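Floors first: notes for the Mernance evening talk (20 mins, leave time for tea)
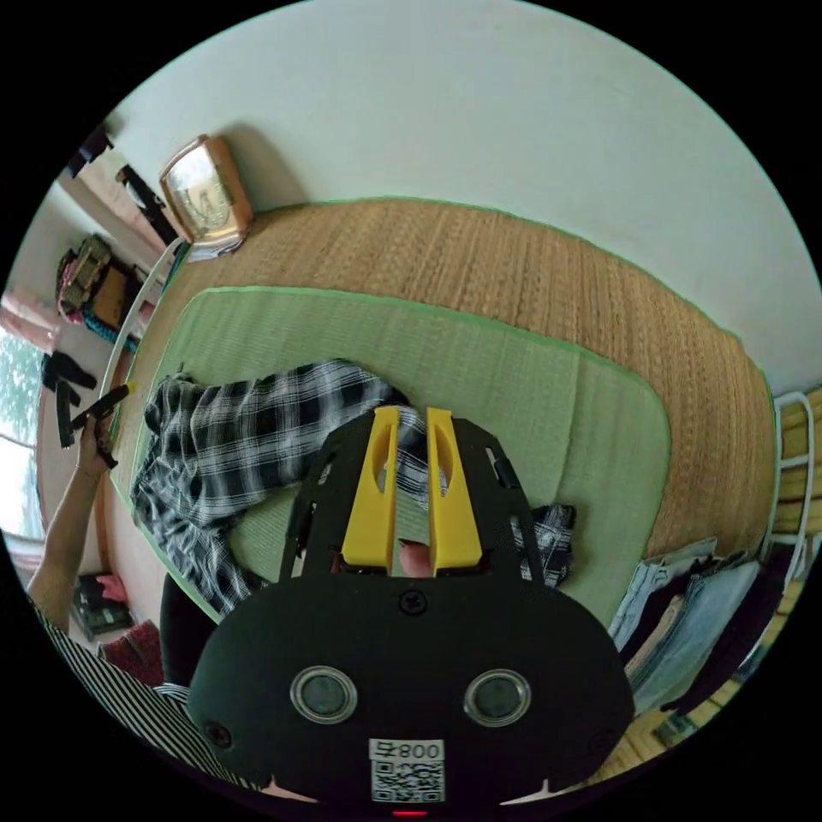 Where do you start in a room that's got away from you? With the floor, and with clothes before anything else on it.

Say hello, thank Han-gyeol Geum for the hall. Don't apologise for the mic.

Opening bit. Checked shirt or trousers, can't tell till you pick it up, that's the point. Crumpled clothes hide what they are. Ask for hands up, who has something plaid on the floor right now. Wait for the laugh, move on.

Clothes
- pick up, shake once, decide. Wear again / wash / fold
- no "chair pile". The chair pile is a floor pile with legs
- fold on the mat if you've got mats, it's a clean flat surface, use it

Mats. Slow down here, people always ask. Small green one on top of the big tan one, fine for sitting, but lift the top one when you sweep. Grit gets in between. Sweep along the weave, not accross. Dry cloth after. Damp only if something's spilt, then prop it up to air. I-seul Bang's tip: roll the small mat, never fold, the crease stays.
Edging goes first on the cheap ones. Can be re-sewn. Elley did mine, 70 for the pair, worth it.

Things that live on the floor on purpose. The clock against the wall. Wooden frame, stands there, looks nice. Allowed! But one thing per wall, and nothing at the foot of it. Paper collects at the foot of clocks, lamps, everything. Post, receipts, the lot. Give paper a tray by the door.

The 13 minute round. Timer on, clothes, paper, then sweep. Stop when it goes even if your not done. Do it before supper, not after.

If time: storey about the Tustero flat and the sock drawer. Skip if past 8.

Questions. Someone will ask about moths. Cedar, and wash before you store. Then handouts, 107 printed, by the urn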